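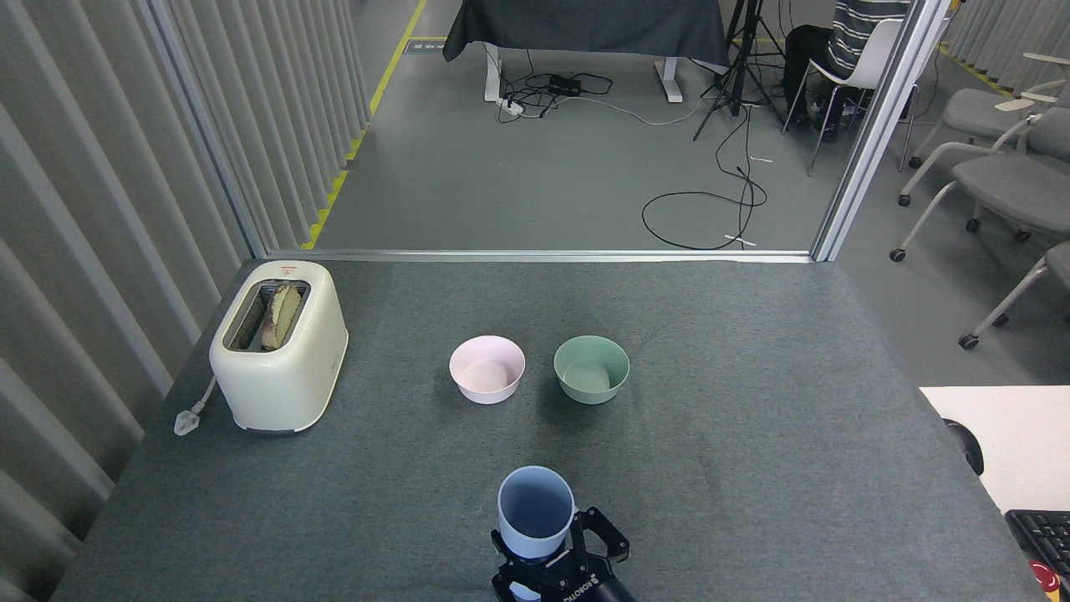

A toaster, bowls and a light blue cup. Small kitchen appliances are covered by the revised housing rules.

News > Housing and Dining > Residence Life

Vitach College Revises Kitchen Rules for Residence Halls

Vitach College will introduce a single set of rules for cooking and small kitchen appliances in all 22 of its residence halls, the Office of Housing has announced. The rules take effect at the start of the fall term and apply to the 3,798 students who live on campus, including those in graduate and family housing.

Under the current arrangement, each hall sets its own policy. Students in Solska Hall may keep a toaster in the shared kitchen but not a kettle, while residents of the Karakaya Apartments may keep both in their own units. Students who changed halls during the year have often been given conflicting information, and the office received 276 written questions on the subject during the last academic year.

"Residents asked us for one clear answer that would hold wherever they lived," said Rhona MacKinnon, director of housing. "The new rules set out what may be used, where it may be used and who is responsible for keeping it clean."

Toasters, electric kettles, rice cookers and drip coffee makers with automatic shutoff will be allowed in every shared kitchen. Appliances with an open heating coil, deep fryers and portable gas burners remain prohibited in all buildings. In bedrooms, only coffee makers and kettles will be permitted, and only in halls where the wiring has been upgraded. A list of those halls will be posted at each front desk in August.
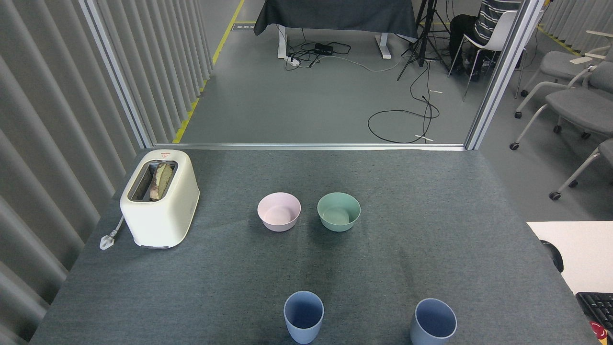 Appliances must be unplugged after use, and crumb trays should be emptied at least once a week. Extension cords may not be used in any kitchen. Items with a frayed cord or a cracked plug will be removed by hall staff, who will leave a written notice with the date and the name of the staff member. Owners may collect removed items from the housing office when they move out.

Students may bring their own appliances or use those supplied by the college. Each shared kitchen will be provided with a toaster, a kettle and a microwave oven, along with a basic set of bowls, plates and cups. Replacement items may be requested through the front desk. The college will not replace personal property that is lost or damaged in a shared space, and residents are advised to label anything they leave there.

The revision follows a review led by Elif Naz Polat, the college's fire safety manager, which began in January. Her staff inspected every shared kitchen on campus and met with residents in the evening hours, when the kitchens are busiest. The review found that most false alarms in the halls began with burned food, and that a large share of them occurred before 10 a.m. It also found that posted instructions were out of date in several buildings, among them the north wing of Solska Hall, where signs still referred to a stove removed some years ago.

"Most of what we saw was ordinary wear and ordinary carelessness," Polat said. "Staying in the room while food is heating would prevent the greater part of these alarms."

Work on the kitchens will be carried out in 2 stages. Older outlets in Solska Hall and Hument House will be replaced over the summer, together with the range hoods on the upper floors of Hument House. The remaining halls will follow during the winter break. Kitchens will be closed for no longer than three days at a time, and affected residents will be able to take meals in the main dining hall at no added charge. Students remaining on campus in the summer will receive a schedule by email.

Room rates for the coming year will not change as a result of the work, which is being paid for from the existing building repair fund.

Printed copies of the rules will be given to residents at check-in and will be available in large type on request. Students who need an appliance that is not on the approved list for medical or dietary reasons may apply for an exception through the Office of Housing. Applications are accepted throughout the year and are normally answered within two weeks. Students who hold an exception under the present hall policies do not need to apply again.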